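[packing-list] Re: Zip bags for bread and fried bits, which closure?

On the question of sizes and closures, comments inline. Apologies for the length.

> We have been using the Skitov plain bags for rolls and the Nirkau ones
> for anything fried. The seal on the plain ones keeps opening at the
> corner. Is it the bag, or is it the way we fill them?

Mostly the filling. A double-track bag has to close on both tracks, and a crumb in either one will hold the lip apart at that point. The corner opens first when the contents are pushed up against it. Leave 3 cm clear below the track and press from the closed end towards the open one.

> Also, does it matter whether the bag is stood up in the basket
> or laid flat on the worktop?

It matters for breaded pieces. Stood up, they slide to the bottom and rub the coating off each other. Laid flat they stay in a single layer, and the bag can be closed without lifting it. Rolls can go either way. I keep a perforated basket next to the bags and fill from that, as loose crumbs drop through the holes before they get anywhere near the zip.

> What about slider bags? They cost more and I am not convinced.

For repeated opening, yes, I would pay for them. For a bag that is filled once and emptied once, no. The slider leaves a small gap at the end of its travel on the Eide bags I tried, so finish that end with a thumb. Zellmont sell a version with a deeper end stop, but only in cartons of 400, and I have not bought any.

Other points from my notes:

- Open the mouth fully before anything goes in. A half-open bag collects grease on the track, and grease is worse than crumbs.
- Hold thin film by the lip, with the fingers close together. If it is held lower down, the bag folds over itself.
- Do not mix rolls and fried pieces in one bag. The rolls take up the smell in an hour or so.
- I stop at 8 pieces in the medium size, whatever the packet says.
- Printed bags are no stronger than plain ones of the same film. The print does help in telling them apart in a full freezer drawer.

I have changed the freezer page on the list wiki to match, as it still had the February figures for the old film.

Pictures:

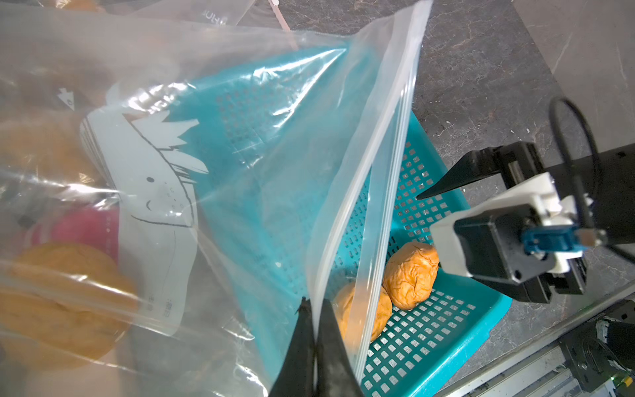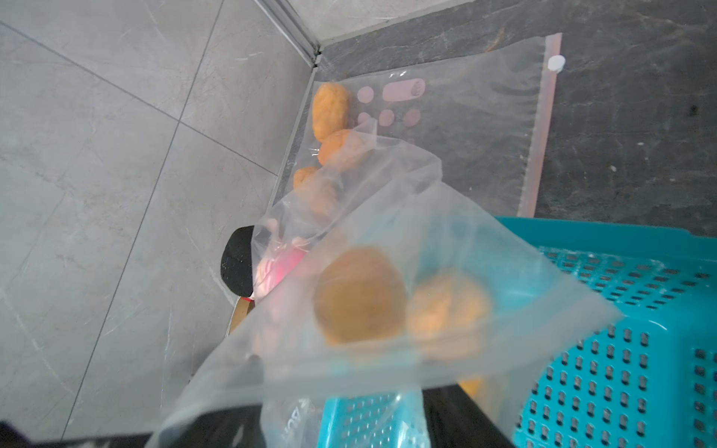
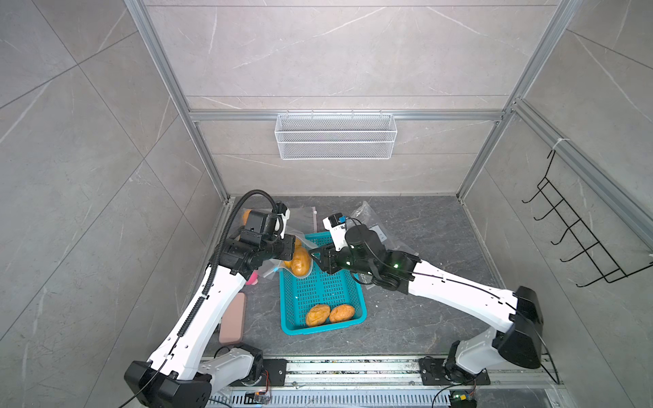 Bags and the turquoise/teal basket. First: cartoon-print bag, mouth open, buns in the basket. Second: fried pieces, with the pink-print slider bag lying flat. Third: wider view, bread roll in a clear bag.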